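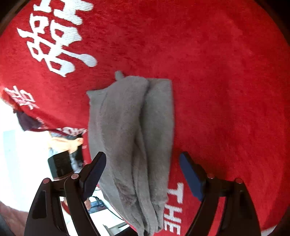 Steltdale, 7/19/22

If you want to compare fingertip pads on a hand-held gripper, skip the foam blocks and grab some laundry. I learned more from one gray, fuzzy garment on a red blanket than from 63 tries with a plastic cube!

Start with the fingers wide open, one on each side of the cloth, and come in slowly. Look for a fold that stands up a bit (flat fabric just slides away from the pads). I keep a log of every close, and mine is up to 1722 lines now, so make yourself a simple sheet early on.

Next, bring in a second gripper. Pinch a sleeve with the first one, then take hold of the body of the garment with the other and lift. Do it nine times with the Skoller pads, swap to the Gentile pads, and do it nine more. Same garment, same blanket, please! I changed blankets halfway through my February runs and had to toss the lot.

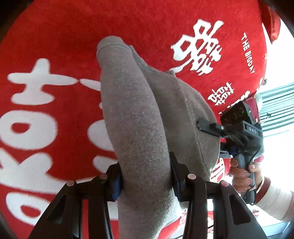 Sleeve in one gripper, body panel at the other, up over the blanket.

Watch the camera view while you lift. If the cloth hides both pads, back off and try a narrower fold. My scoring sheet from the Garnholm bench is next on my list to tidy up, and I'll post it once the columns make sense.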